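Workshop notebook, Granstead: clear finish trials, second round
Friday, September
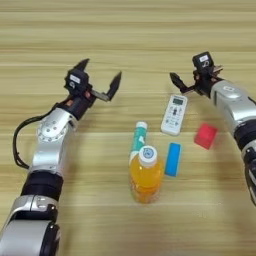 Carried on with the hardwax oil against the water-based lacquer. First-round boards had been left flat on the shelf with their faces up and had picked up dust, so the gloss readings from that set are struck out. Recut everything from the same plank and started again.

Stock is ash from the Tulatthorpe delivery, planed to 2 mm under nominal, which is what the yard sent and not what was ordered. Makes no difference to a finish test but it will matter for the door panels. Moisture checked at both ends and the middle. One board read high at the end nearest the wall and was put back in the rack.

Sanding sequence: 80, 120, 180, all with the grain, then a damp cloth to raise it, then 180 again by hand. Last time we stopped at 240 on half the boards. Oil on the 240 boards looked thin and patchy at the edges. I think the surface was closed up too far to take it. Not repeating 240 for the oil. Might still be worth it for the lacquer.

Samples:
Set A, Marikar hardwax oil, two thin coats, cloth applied, wiped back after fifteen minutes.
Set B, same oil, one heavy coat by pad, wiped back at the same time.
Set C, Zundmont water-based lacquer, three coats by foam roller, light rub with a grey pad between coats.
Set D, bare, kept for colour.

Set B is a nuisance to wipe. The pad leaves more in the open grain than it looks, and it bleeds back up as shiny spots once you have put the cloth away. Went over it again at 2 pm and again before locking up. Anyone doing a large top this way would be chasing it all evening. The oil rags are in the lidded metal bin outside the door. Please do not move them back indoors.

Set C raised the grain on the first coat even after the damp cloth. Second coat much better. Roller stipple still shows under a low lamp on the third coat, less so on the boards where I thinned it slightly. Thinning was by eye, so that result does not count for much. Needs measuring next time.

Colour: oil warms the ash a good deal. Lacquer stays close to the bare board, slightly greyer. The customer sample for the reading room was agreed as "pale", so on colour alone Set C is nearer. Should take a board of each to the site and look at them under the lights there before anybody commits.

Rub test. Used the weighted felt block with a dry cloth face, 1000 strokes per board, weight unchanged from the first round. Set A started to dull at 469 strokes, Set C at 594. Both numbers are where I first saw a change against the masked strip, so they depend on my eyes and on the lamp. Set B was still too soft to test fairly and marked almost at once. Left out of the comparison.

Ring test with a wet mug base, left over lunch. Set A gave a faint ring which went after a wipe with fresh oil. Set C gave nothing. Set D gave what you would expect.

Repair is the other side of it. Scratched one board from each set with the corner of a steel rule. The oil took a local rub with a grey pad and a spot of oil and blended in well. The lacquer scratch can be filled but the edge of the repair catches the light. For a table that gets daily use and no care I would still go with lacquer. For something the owner will look after, oil.

The oil tin was opened in the first round and has a skin on it. Strained it through a paper cone before use. If the dulling figure for Set A looks low, the old tin may be part of it. A fresh tin should be opened for round three and the date written on the lid.

Also noticed the extractor on the sanding bench has lost pull. Bag was not full. Hose has a split near the collar, taped for the moment.

To do:
Measure the thinning for the lacquer properly, by weight.
Repeat Set A from a new tin.
Leave Set B for a fortnight, then do the rub test on it.
Try a 240 finish under lacquer on two offcuts.
Ask Tulatthorpe about the planed thickness before the next load.
New hose for the extractor.

Boards are standing on edge in the drying rack, labels facing the window. Set C is on the bottom row and the last coat is not hard yet, so handle by the ends only.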